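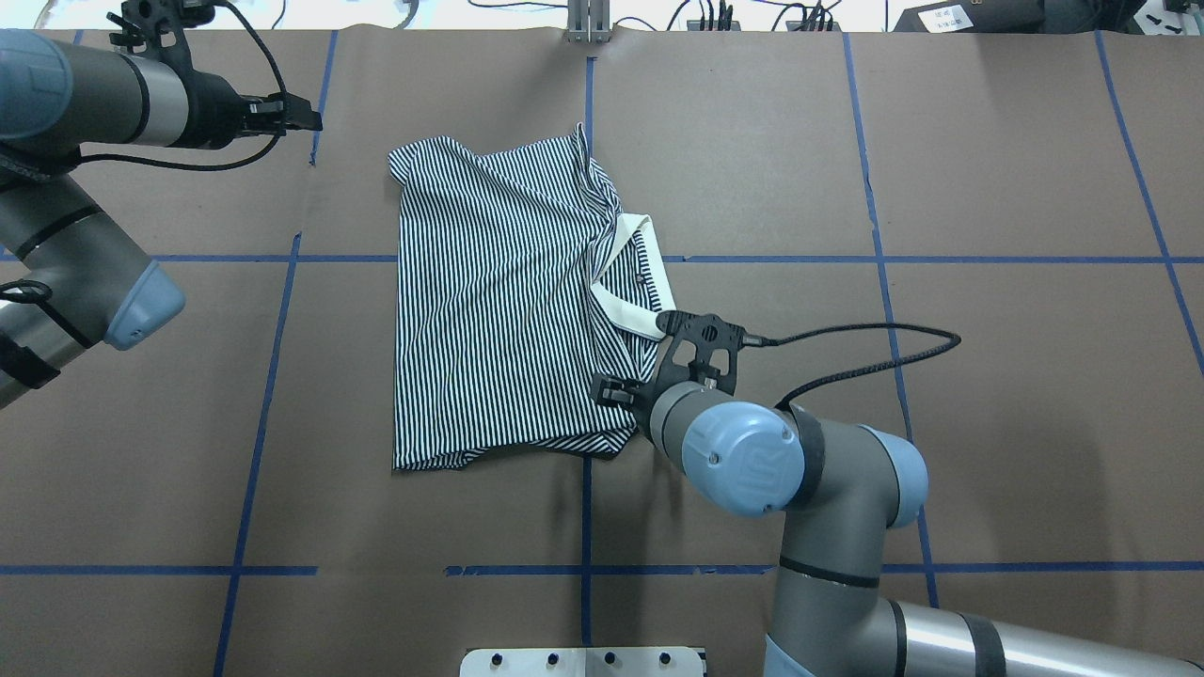
March, first wash notes, begun 8.15 in the morning

Kettle on, window open, and I have at last got the soft water sorted. I have been promising myself (and Ramiro, who has been very patient) that I would go back to the soap question properly once the evenings got lighter, and here we are. For anyone picking this book up cold, the question is whether the Plivum flakes leave more behind in cotton jersey than the Drarico liquid does, when both are used at 30 degrees and rinsed the way people rinse at home, meaning once and in a hurry.

I started with the Sleiman jersey, the undyed one, from lot 654. It is lovely stuff and I am sorry to be cutting it up for this. I cut it across the full width so every bundle has a bit from near the selvedge as well as a bit from the middle. Last autumn I took everything from one end of the roll and spent a fortnight puzzling over a difference that was in the knitting all along, and I would like not to do that again, thank you very much.

Flakes dissolved in a jug first, hand hot, then let down with cold. They do go in eventually but they take their time over it, and if you tip them straight into a 30 degree bath you get those little translucent commas that cling to the ribbing and don't let go until you iron them, at which point they smell. I know Camolar say on their sheet that pre-dissolving is optional. I'd love to see their kitchen.

10.40. First bundle through both baths. Rinse water from the flakes still cloudy after one change, and faintly slippery between the fingers. Rinse water from the liquid clear to look at, though it foamed when I shook it in a jar, so there is something in there too. I kept a jar of each on the sill with a bit of masking tape on the lid. Please don't pour them away! They look like nothing at all and I know how tempting it is to tidy.

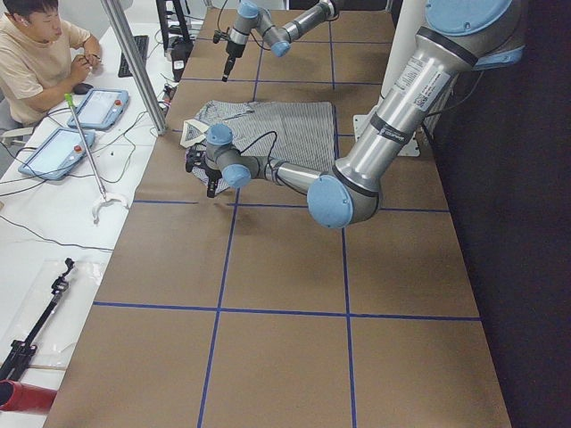 A word on the drying, while I remember. I've gone back to laying jersey flat. Hanging it is quicker and I was all for it in the winter when we were short of space, but the weight of the water pulls the length out and then any measurement you take afterwards is really a measurement of your pegs. Flat, on a towel, turned once at midday, and no helping it along with the fan heater (you know who you are, and it was me).

11.30. Measured the first dry-ish bundle too early, got silly figures, crossed them out. Left them in the book anyway so you can see the crossing out.

Ramiro Sarmiento came by with the old notes from the Camolar days, bless him, in a carrier bag with a cauliflower. There's a whole section in there on collars that I had never read. He used to test the knitted collar and the body separately and would not have them in the same column, and the more I read the more I think he had it right. A rib collar is thicker, it is handled more, it sits against the neck, and it holds on to soap long after the body has let it go. One of his flake trials left the collar at 92 on the whiteness scale after the first wash and he has written beside it, in green, "good, now do it ten more times".

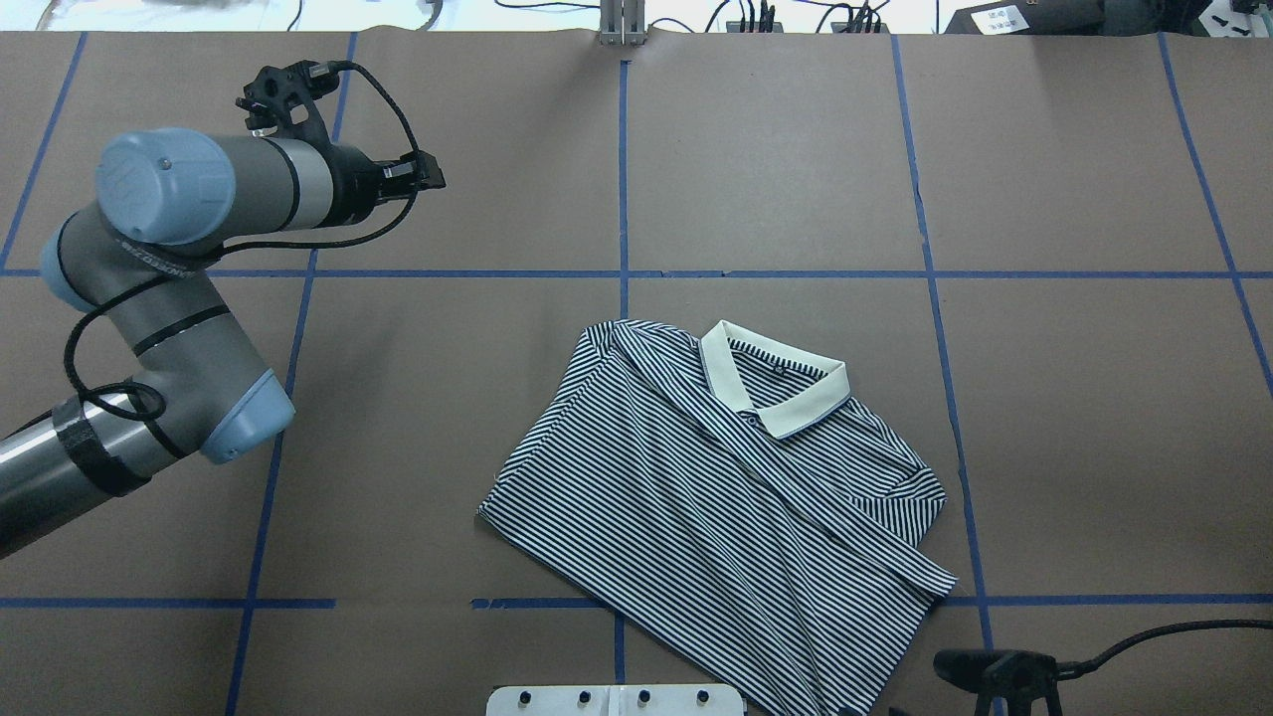
Colour is where I think we have been a bit careless up to now. White shows greying very honestly, and we've leaned on it for that, but half the polo shirts people wear are not white at the neck at all. Take a navy and white stripe with a cream collar, folded down neatly like the one on the blue-taped table: yellowing from leftover soap could go on for months in a collar like that before anybody noticed, as the cream is already halfway there. So I want a cream rib in the next round, next to the white one, and I shall have to ask Sleiman whether they can do it in the same yarn. If they can't I'll dye some myself in weak tea, as my grandmother did with her net curtains, and put up with the remarks.

1.50, after lunch. Second bundle. Same dose, same jug, two rinses this time. The difference in the flake bath is bigger than I expected. The second rinse came off very nearly clear and the slippery feel was gone, at least to my fingers, which by this point had been in soapy water all morning and may not be the most reliable instruments in the building. I'd be glad if someone with fresh hands would repeat it.

The liquid didn't change much between one rinse and two. A bit less foam in the jar. I have a feeling the Drarico just goes on foaming at tiny amounts and that the foam test flatters the flakes unfairly, so let's not go announcing anything on the strength of a jar.
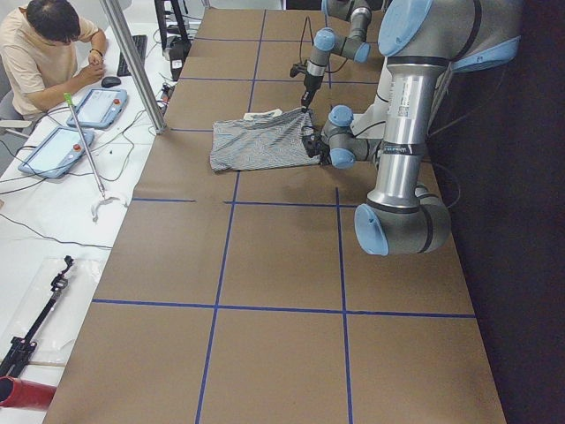 Ironing smell test at 3.20, done blind with the bundles in paper bags. I could pick out the single-rinse flakes every time, a warm candle sort of smell, quite nice if I'm truthful, though I shouldn't want it in a shirt. The others I couldn't tell apart. Ramiro thought bag 4 smelled of cauliflower, so we moved the carrier bag into the corridor and he had another go.

Things I still want to do before writing this up for anyone outside:

- repeat the single rinse in hard water from the yard tap, same dose
- white rib and cream rib side by side, own columns, as per the green ink
- find the good thermometer, the spare reads low
- weigh the bundles properly dry, before and after

For tomorrow, would whoever is in first please turn the flat pieces before doing anything else, and top up the soft water drum. Flakes are back in the tin with the tight lid. I've left the jug to soak.

Recent entries
Hard water and the yard tap
Why the selvedge dries last
Tea dyeing small pieces of rib
Camolar sheets, scanned and indexed
Pegs, rails and lost length
Spare thermometer: reads low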